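Search this site Go
Print this page | E-mail this to a friend

How to Catch Up on Holtedville Before the Finale
By Teresa Barros, 6/27/25

You have 15 episodes to go and a coworker who can't keep her mouth shut. Do it in this order.

1. Watch the pilot. Yes, all of it, including the ferry.

2. Skip to episode four. Two and three are Sheriff Pacheco looking at a lake.

3. Write down who knows about the Condach money. Update the list whenever somebody faints.

4. Mute "Tindberg" on your phone. The fan board has 2,555 posts on his will, and 600 of them spoil it in the title.

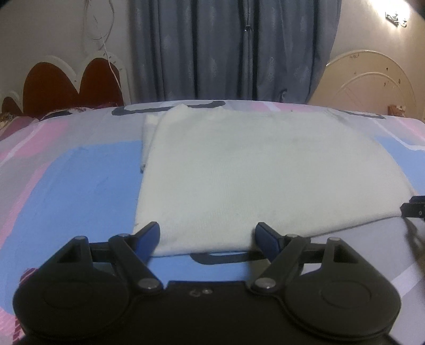

5. Save the March two-parter for one sitting. It runs long and the recap at the top gives away the twin, so start after the credits. Watch it in bed if you like, patterned sheets and all, and keep a folded white cloth within reach for the hospital scene. I needed mine before the doctor spoke.

Print | E-mail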